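### 3.2. Migración de cuentas tras el cierre

El cierre de los servidores de *Kellumar* en la región de Miyazaki dejó 3,915 cuentas activas y una herramienta de traspaso que, con cierto optimismo, se llamaba «inmediata». 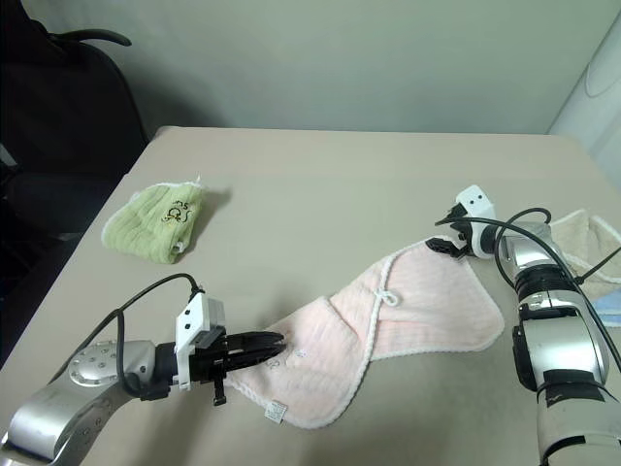 **Figura 4.** Toalla rosa pálido con ribete blanco, sobre una mesa.

El traspaso conservaba el nivel y el inventario, pero no las macros - pérdida que los veteranos lloraron más que la del propio mundo. Yokoyama y Ma (2019) atribuyen a ello tres oleadas de quejas en abril.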